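Plusumport Forums > House and Home > Storage and Furniture

Thread: Do those stick-in cedar blocks do anything at all?

delside_dan
Bought a bag of cedar blocks for a small oak cabinet where I keep wool hats and scarves. The bag says one block protects a closet for 500 days. Says who? I can barely smell them and it's been a month. Has anyone here seen proof that these keep moths out, or is it just a nice smell you pay extra for?

mothwatch
I've used them for eight years and never had a hole in a sweater.

delside_dan
Did you have moths before the eight years?

mothwatch
No.

delside_dan
Well then.

Tsegaye_fan
Fresh cedar oil might bother the tiny larvae if the space is sealed tight. Most cabinets aren't. Yours probably has a gap at the door, so the smell just drifts out. Sand the blocks every December if you want, but I wouldn't count on them. Put the wool in zip bags.

nedau_knits
Disagree with the bags. Wool stored in plastic over a damp summer gets musty, and then you've swapped one problem for another. Wash everything before you store it. Moths go for sweat and food stains.

Tsegaye_fan
It gets musty if you put it away damp. Dry it first. I've had a coat bagged for two winters and it smells like a coat.

delside_dan
OK, but how tight does the door need to be? Every answer I find says "well sealed" and leaves it there.

oldhinge
Tighter than most people's. A light oak cabinet with a hinged door, open only a little:

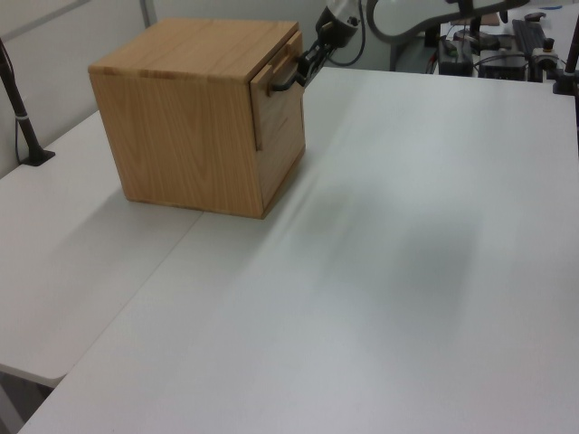
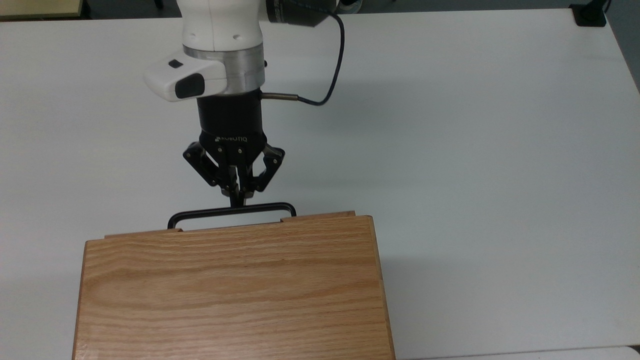 Re: Do those stick-in cedar blocks do anything at all?

nedau_knits
Any gap you can see is plenty for a moth. Foam strip around the inside of the door is cheap and will do more than the blocks.

mothwatch
Foam strip looks awful on oak, and I still say the blocks are fine.

oldhinge
Looks fine if you keep it on the inside edge – you only see it with the door open. I'd skip the 1,000-count bag of cedar balls they sell next to the blocks too. Same claim, smaller wood.

delside_dan
Going with washing and the foam. The blocks can stay in there, I guess, but I'm not buying more.

Recent threads
Getting a water ring out of a pine table
Nedau shelf brackets, worth the price?
Drawer sticks in summer only
Wax or oil for a kitchen stool

Search this forum
Enter keywords Go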